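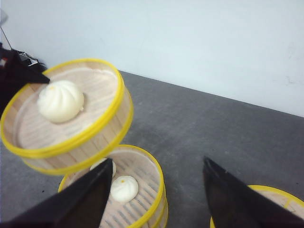
Wake me when it can load a dishwasher, somebody wrote under my last gallery, and if it can't do the one with the broken rack in my kitchen I'm not impressed.

Fair enough! I get a comment like that every time I put up one of these pages, and I've stopped arguing, mostly since the dishwasher people have a point. I've been going to see chore machines for a few years now (my family thinks it's a strange way to spend a day off) and I still wash my own pans. But I also think the dishwasher is a terrible place to start, and I'd much rather look at buns.

Steamed buns and bamboo steamers, gray table, black gripper fingers coming in low. Look at the pleats on those buns, swirling up to the little orange dot on top. It's a lovely shape for a person's hand and a miserable one for a pair of flat fingers.

The basket is what I keep going back to. A yellow rim all the way around, slatted walls, slatted floor, and the bun down inside it. You or I would reach in over the edge without thinking about the edge at all. A gripper has to get down past that rim, open up wide enough to go around something round, close, and come back out the way it went in. I tried it at home with salad tongs and a dinner roll in a colander and I was bad at it. Try it yourself, it's a good five minutes.

So, can they do it yet? My answer this year is the same as last year's with a little more yes in it.

Picking up, yes, pretty much. I went over to Dulbridge in October for a demo day and watched an arm move rolls from a tray to a rack, 20 of them, and it dropped 2. Both of those were at the back corner where the tray had a dent. I don't know if that's good by anyone's standards but I've had worse days with a sheet of cookies. What struck me was the waiting. The arm would go out, hang there over the roll for a while like it was thinking about its taxes, and then go down very gently and get it. A kid next to me kept whispering "go, go, go."

Putting down is where I see more trouble. People forget about that half. Setting a thing down the right way up, next to its neighbor and touching nothing, on a surface that isn't where it was yesterday... I've seen more messes made at that end than the other. I once watched a machine pick up a paper cup beautifully and then put it down on top of another cup's handle-less, lid-less, full-of-coffee cousin. There was a mop involved. The mop was operated by a person.

Soft things are better than I expected and worse than the videos. I used to believe squishy food would be the last thing to go, and now I'm not so sure, because a bit of give forgives a bad grab. A bun that gets squeezed a little too much still looks like a bun (maybe not one you'd put in the window). An egg doesn't give you that. A tomato gives you one chance.

Then there's laundry, which I get asked about more than anything, dishwasher included. I saw a towel folder at a linen place in Onamham, and it folded a towel in almost 14 minutes. I stood there for the whole thing. It was a hand towel! And it was a neat fold, I have to say, neater than mine, and I clapped, and I was the only one clapping. Give it a fitted sheet and I assume it would still be there today.

The shop-floor side is going faster than the house side, and I think that's down to the furniture more than the brains. My favorite lunch counter, Villalobos, over in Vernville, has the same counter in the same place every morning. The baskets go on the left. They have always gone on the left. If you were going to teach a machine anything about buns you'd want it to grow up in a place like that. Then come to my kitchen, where the counter holds the mail, a drill, a banana, and whatever the cat has moved. I can't find my own steamer half the time. (It was in the garage. Don't ask.)

I did ask at the counter whether they'd want a robot back there, and the answer I got was that they'd take one tomorrow if it cleaned the steamers and left the buns alone. I thought about that all the way home. Cleaning between the slats is the job everybody hates, and I haven't seen a single machine try it. Everyone wants to build the thing that picks up the pretty bun.

A few things I look for now when I go to see one of these, in case you go to one near you:

Ask if you can move the basket. Just a few inches, a quarter turn. Some folks running a demo will say sure, go ahead, and those are the ones worth sticking around for.

Ask who's driving. Sometimes there's a person in the next booth with the controls, which I don't mind a bit, I'd just like to know before I clap.

Watch what happens after a drop. The best thing I saw in Dulbridge was the arm going back for the second roll it had lost, all by itself, and getting it. That impressed me more than the ones it got the first time.

Stay for the cleanup. You learn plenty about what still needs hands.

If somebody sold me a machine tomorrow that could lift buns out of a steamer and put them on a plate, I'd have no use for it at all, I make them maybe twice a year and the lifting out is the part where I get to eat one. But I'd still want to watch it work. I could watch a gripper over a basket all afternoon.

To the dishwasher commenter: I haven't forgotten you. There's supposed to be a dish-loading setup at the next Dulbridge day and I'm going, and I'm bringing a lasagna pan with the corners baked on. If they let me put it in the sink I'll post whatever I get. If you have a towel folder, a bun lifter, or a steamer scrubber (please, somebody) within driving distance, leave me a note below and tell me if parking is free.

Page last updated May 20, 2023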